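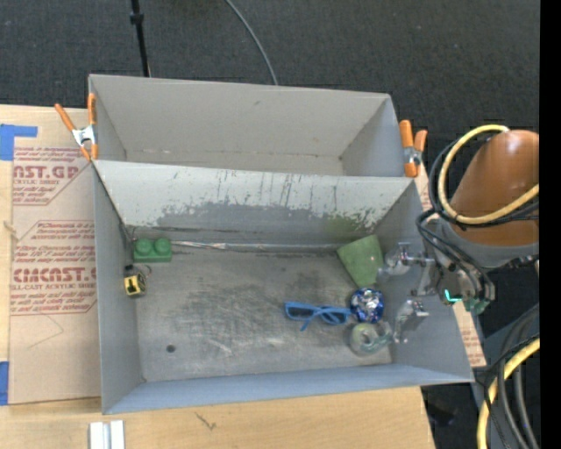 자잘한 물건을 담는 통은 몇 칸짜리가 쓰기 좋은가요?

두 칸이면 넉넉합니다. 한쪽에는 아직 자리를 못 정한 물건을 담고, 다른 쪽은 자리가 정해진 물건이 잠깐 머무는 곳으로 쓰세요. 칸이 많아지면 어느 칸에 뭘 넣기로 했는지 외우느라 손이 느려집니다.

두 칸 통 갤러리
부델(Budel) 정리 노트 / 2020-11-19

서랍 밑바닥에서 굴러다니던 것들을 한데 모아 들여다보는 일이 저는 정말 좋습니다! 큰 가구를 옮기는 정리도 나름대로 시원하지만, 손바닥에 올라오는 물건들을 하나씩 들었다 놓았다 하는 재미는 또 다르거든요. 부델은 지난 2월에 시작한 작은 기록장이고, 주제는 처음부터 지금까지 잡동사니 하나뿐입니다. 이번 갤러리는 나눔판 하나로 갈린 큼직한 회색 통 이야기예요. 짧게 쓰려고 했는데 쓰다 보니 또 길어졌습니다.

위쪽 칸은 비었고 아래 칸에만 조금 담긴 때입니다. 파란 안경이랑 파란빛과 은빛이 도는 쭈글쭈글한 공이 나란히 붙어 있는데, 저는 이 색 조합이 너무 마음에 들어요.

초록은 따로 떨어진 데서도 눈에 띕니다. 윗면에 동그란 돌기가 두 개 솟은 장난감 블록, 저 작은 것 하나가 한쪽 구석을 환하게 만들어요.

나눔판에 길게 난 세로 긁힘도 꼭 봐 주세요. 밝은 띠와 어두운 띠가 만나는 데는 너덜너덜하게 벗겨져 있죠. 반질반질한 새 통에서는 절대 안 나오는 표정입니다.

노랑과 검정이 섞인 꼬마 줄자처럼 생긴 물건. 이런 크기의 물건이 서랍에 들어가면 제일 먼저 사라집니다.

이제부터는 통을 쓰면서 적어 둔 메모예요. 갤러리에 메모가 더 많은 게 부델의 오랜 버릇이라, 읽으시는 분들도 그러려니 하시는 것 같습니다.

칸을 비워 두는 즐거움

두 칸 통의 핵심은 한 칸을 비우는 데 있다고 생각합니다. 둘 다 꽉 차면 그냥 커다란 상자예요. 한 칸이 비어 있어야 물건을 집어서 옮길 데가 생기고, 옮기면서 한 번 더 생각하게 됩니다. 이걸 계속 둘까, 제자리로 보낼까, 아니면 누구 줄까. 집에 있는 플리미에(Plimier) 세 칸 통도 한동안 같은 방법으로 써 봤는데, 가운데 칸이 늘 애매했어요. 양쪽에서 결정을 미룬 물건이 전부 가운데로 모이더라고요. 결국 그건 털실 통이 되었고, 털실 통으로는 아주 훌륭합니다!

통 크기를 묻는 분들이 가끔 계신데, 제가 집에서 쓰는 두 칸 통은 긴 쪽이 51센티미터, 짧은 쪽이 47센티미터입니다. 거의 정사각형에 가까운 모양이라 식탁에 올려놓고 마주 앉아 같이 고르기에 좋아요. 깊이는 18센티미터인데 이보다 깊으면 바닥에 있는 작은 것을 집을 때 팔이 통 벽에 자꾸 걸립니다. 사실 저는 14센티미터쯤 되는 얕은 것도 한번 써 보고 싶은데 아직 마음에 드는 물건을 못 만났어요.

색깔로 고를까, 쓰임으로 고를까

처음 시작하시는 분께는 색깔을 권합니다. 쓰임으로 나누면 블록은 장난감, 안경은 몸에 쓰는 것, 테이프는 문구, 이렇게 금방 칸이 모자라요. 그런데 색깔로 모으면 쓰임이 전혀 다른 것들이 한 무리가 되고, 그 무리를 보고 있으면 이상하게 기분이 좋아집니다. 초록 무리, 파랑 무리, 투명한 무리. 아이들이 특히 잘해요. 프루크턴(Prurkton) 모임방에서 같이 해 본 날에는 어른들이 분류 기준을 토론하는 동안 아이들이 벌써 다 나누고 과자를 먹고 있었습니다.

물론 색깔만으로 끝까지 갈 수는 없어요. 집에 돌려보낼 때는 쓰임이 필요하니까요. 그래서 저는 통 안에서는 색깔, 통 밖에서는 쓰임, 이렇게 정해 두었습니다. 통 안은 노는 곳이고 통 밖은 사는 곳이라고 해도 되겠네요(조금 거창하지만 마음에 드는 표현이라 그냥 둘게요).

반투명한 것들에 대하여

반투명 테이프를 좋아하시는 분 계신가요? 저는 무척 좋아합니다. 빛이 조금만 들어도 가장자리 색이 달라지고, 돌돌 말린 두께에 따라 같은 물건이 연두로도 보이고 청록으로도 보이거든요. 정리하는 사람 입장에서는 까다로운 손님이기도 합니다. 바닥색에 묻혀서 찾기가 어렵고, 손으로 더듬다가 옆의 것을 건드리게 돼요. 집에서는 테이프 구멍에 색끈을 하나 꿰어 두는데, 라우(Lau) 문구점에서 산 빨간 끈이 제일 잘 보였습니다. 같은 끈을 열쇠에도 가위에도 묶었더니 지금은 온 집 안에 빨간 끈이 나부낍니다.

안경을 넣을 때

안경은 잡동사니 중에서도 자리를 많이 차지하는 편이에요. 다리를 접으면 작아지지만 막상 통에 넣을 때는 다들 펼친 채로 휙 넣으시죠. 저도 그랬고요. 펼친 안경은 다리 사이로 다른 물건이 끼어들어서, 하나를 들어 올리면 두세 개가 줄줄이 딸려 올라옵니다. 그게 또 은근히 재미있어요! 다만 도수 있는 안경이라면 부드러운 천 주머니에 먼저 넣어 주세요. 장난감 안경이나 멋내기용은 그냥 넣으셔도 괜찮습니다.

공은 마지막에

둥근 것은 맨 마지막에 넣습니다. 먼저 넣으면 다음 물건을 놓을 때마다 굴러가고, 굴러간 공을 따라 눈도 같이 가 버려서 하던 일을 잊어버려요. 표면이 울퉁불퉁한 공은 덜 구르니까 좀 봐줄 만합니다. 반짝이는 공이라면 더 좋고요. 통을 창가로 옮기면 벽에 빛 조각이 생기는데 오후 햇살이 낮게 들어올 때가 최고예요.

바닥 얼룩과 친해지기

금속 느낌 나는 바닥은 오래 쓰면 뿌옇게 흐려지고 긁힘도 늘어납니다. 예전에는 그게 싫어서 수세미로 빡빡 닦았는데, 닦을수록 잔 흠집이 더 생겨서 그만두었어요. 지금은 미지근한 물에 주방 세제를 한 방울 풀어 부드러운 천으로 훑고, 마른 천으로 한 번 더 닦습니다. 남는 얼룩은 남는 대로 둡니다. 오래 쓴 도마나 냄비를 좋아하는 분이라면 이 마음을 아실 거예요. 벽 아래 모서리에는 모래나 실밥이 잘 끼니 마른 붓이 하나 있으면 편합니다. 저는 수채화용 납작붓을 씁니다.

늘어나는 기록

부델에 한 줄이라도 적힌 물건이 지금까지 357점이 되었습니다. 단추, 병뚜껑, 짝 잃은 체스 말, 어디서 왔는지 모를 나사까지 전부 합친 거예요. 목록을 훑다 보면 초록색 물건이 유난히 많다는 걸 알게 되는데, 제 취향이 그런 건지 세상에 초록 잡동사니가 많은 건지는 아직 모르겠습니다. 다음에 목록을 색깔별로 다시 묶어 볼 생각이에요. 벌써 신나네요!

스펀지 조각도 기록에 넣느냐는 댓글이 있었는데, 당연히 넣습니다. 스펀지든 천이든 네모나게 잘린 것은 통 안에서 방석 노릇을 해요. 딱딱한 것끼리 부딪치는 소리도 줄고, 벽에 비스듬히 기대 놓으면 모양도 꽤 근사합니다. 자투리를 버리기 전에 한 번만 통에 넣어 보세요.

따라 해 보실 분께

통을 탁자 위에 올리고, 가장 가까운 서랍 하나를 골라 손에 잡히는 대로 조금만 담으세요. 욕심내서 서랍을 통째로 쏟으면 그날 저녁은 못 드십니다. 몇 개만 담고 앉아서 색깔을 보고, 만져 보고, 옆 칸으로 옮겨 보세요. 옮기기 싫은 물건이 나오면 그건 그대로 두셔도 됩니다. 차 한 잔이 식기 전에 끝내는 정도가 저한테는 딱 맞았어요.

여러분의 두 칸 통 이야기도 댓글로 들려주세요. 특히 투명한 물건을 잘 찾는 요령이 있으면 꼭 알려 주시고요! 다음 갤러리는 병뚜껑 편이고, 톱니가 구겨진 것과 멀쩡한 것을 따로 모아 올리겠습니다.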